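Print this page | E-mail this release

We use cookies to measure visits to our newsroom. By continuing to browse you accept our cookie policy.

Nivmont releases Grikier 4, a simulation kit for two-finger grippers

Walbridge, 2025-07-08

Nivmont has released version 4 of Grikier, its software kit for building and testing gripper control programs in simulation. The release adds a room generator, a wrist camera view and a revised contact model for parallel and angled two-finger grippers. It is available to existing licence holders from the customer portal and to new customers on a 30-day evaluation licence.

Grikier is used by integrators and teaching laboratories that need to train or check a vision-based controller before it is run on hardware. The kit consists of a physics engine, a renderer, a library of gripper models and a scripting interface. It runs on a single workstation and does not need a network connection once the licence has been activated.

Room generator

Earlier versions supplied a fixed set of rooms. Controllers trained in them often performed well in the supplied rooms and poorly elsewhere, as the vision model had learned the background together with the task. Version 4 replaces the fixed set with a generator that assigns surface patterns to walls, floors and window openings independently. The surface library holds 913 patterns, of which 269 are new in this release. Patterns are drawn at random by default. Users may also supply a list, lock a pattern to a given surface, or exclude patterns by colour range.

The generator makes no attempt to produce realistic interiors. A floor pattern may be tinted to any colour, and a material normally found on a floor may be placed behind a window. This is intended. A controller that has to find a gripper's position against many unrelated backgrounds has less opportunity to depend on any one of them.

Light direction and strength are varied in the same way. Each generated room is stored as a seed value and a short settings file, so that a run can be repeated exactly on another machine. Seeds created in version 4 will remain valid through all 4.x updates.

Wrist camera view

The wrist view places the virtual camera behind and above the gripper body, looking along the fingers. Field of view, offset and tilt can be set by hand or read from a calibration file in the format already used for the fixed overhead view. Both views can be recorded in the same run with matched time stamps.

Colour, depth and segmentation outputs are available for each view. On the reference workstation the renderer delivers 80 colour images per second with one view active. Enabling depth and segmentation reduces this figure, and the amount depends on the graphics card fitted. A table of measured rates is included in the release notes.

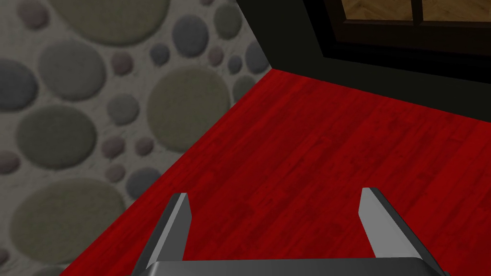
Finger geometry is now held in a separate file from the gripper body. Users who machine their own fingers can import the part and keep the supplied drive model. The importer checks for open surfaces and reversed faces and reports them by part name – it does not repair them.

Contact model

The contact model has been rewritten for thin and bevelled fingers. In version 3, narrow contact patches could produce small oscillations when an object was held at the fingertip, and users were advised to raise the damping value as a workaround. The workaround is no longer required and should be removed from existing scripts, as it will make grasps appear softer than they are.

The new model was developed with Seyoum, the test laboratory that has carried out Nivmont's bench measurements since version 2. Seyoum supplied force and slip readings from 700 grasps, and these were used to set the default friction values. The readings are included with the kit as a reference file.

Compatibility

Scripts written for version 3 will run without changes in most cases. Three calls relating to the fixed rooms have been withdrawn and now return an error with the name of the replacement. Version 2 scripts must first be passed through the converter supplied with version 3. Support for version 2 ends in December.

Licensing

Grikier 4 is offered as a single-seat, site or teaching licence. Customers with a current maintenance agreement receive the upgrade at no charge. Teaching licences include the full surface library but limit batch generation to one process at a time. Prices are available on request from the Nivmont sales office in Walbridge.

About Nivmont

Nivmont develops simulation and test software for robotic handling. The company is based in Walbridge, where all development and support staff are located.

Press enquiries: Nivmont press office, Walbridge

Sign up to the Nivmont newsletter for product notices. You can unsubscribe at any time.

Print this page | E-mail this release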